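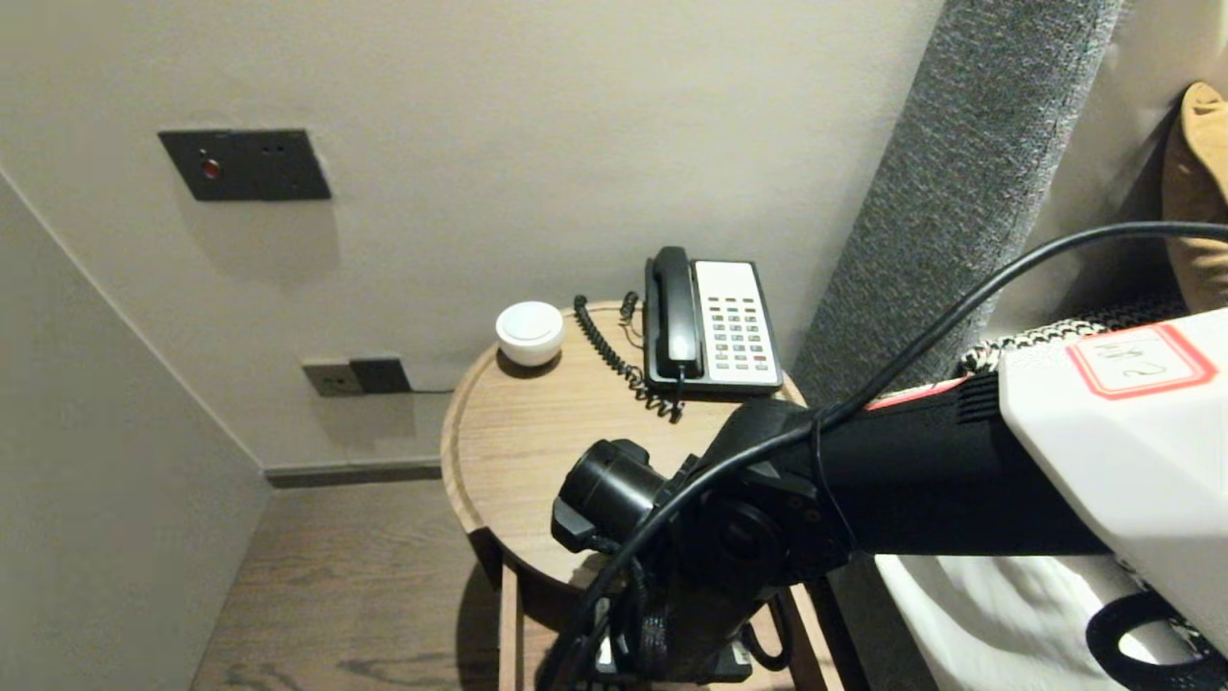 Setting Up a Corded Desk Phone on a Small Round Side Table

A corded phone takes up very little room, but it does need a proper spot. If the table is too far from the jack you end up with a line across the floor. If the phone sits too close to the edge, the handset cord pulls it off the first time you turn around during a call. These steps cover a basic single-line phone and a small side table in the corner of a room. Allow half an hour, including cleaning.

What you need

A corded desk phone with its handset cord
A line cord long enough to reach the jack along the wall
Two soft cloths, one damp and one dry
Cotton swabs
Rubbing alcohol
6 adhesive cord clips
Thin non-slip pads, if the feet on the phone are worn

Step 1. Place the table

Put the table in the corner, close enough to both walls that nobody will walk behind it, with a hand's width left over so the cords can drop down the back. A round table never fits flush in a corner, and the gap behind it is a good place to run the line cord.

Press down on the rim in a few places. If the table rocks, tighten the legs first. On a wood floor, put felt pads under all of the legs so the height stays even.

Step 2. Clean the top

Wipe the top with the damp cloth, going with the grain, and dry it right away. If your table has a raised rim, run a swab along the inside of it, where dust collects. Let the wood dry for 13 minutes before you put anything rubber on it. Rubber feet on damp finish can leave marks that are hard to get out.

Step 3. Clean the phone

Unplug the phone from the wall. Dampen a swab with alcohol and go around each button. Do not pour or spray anything onto the keypad. Wipe the handset with a cloth that is barely damp with alcohol, and do the earpiece and mouthpiece last. Printed labels on the keypad can smear, so keep the alcohol off them.

Step 4. Relax the handset cord

Unclip the cord at the phone base and let the handset hang from your hand. It will spin on its own until the twists are gone. Run your fingers down the coils to find any that have flipped the wrong way, and roll those back one at a time. Clip the cord back in until it clicks.

A cord that has been badly stretched will not recover. Replacements are cheap and the plugs are standard on most phones. I bought an 80-inch one from Stostex and it has held its shape since April.

Step 5. Position the phone

Set the phone toward the back of the table with the keypad facing the chair. If the handset rests on the left side, as it does on most desk phones, the cord comes off that side too, so leave some clear space there. The coils can hang over the edge of the table as long as they stop well short of the floor. Keep lamps and cups out of the path between the handset and your chair.

The front of the table is then free for a notepad and pen.

Step 6. Run the line cord

Plug one end into the base and drop the cord straight down behind the table. Clip it to the baseboard as far as the jack. Leave a small loop of slack behind the table so you can pull it out to dust.

Step 7. Test it

Lift the handset and listen for a dial tone. Call your cell phone and talk for a minute, then have it call back so you can set the ringer volume. Stand up during the call and see whether the phone slides. If it does, add the non-slip pads.

If there is no tone, swap the line cord before you blame the phone. Check that you have not plugged the line into the handset socket, which is slightly narrower.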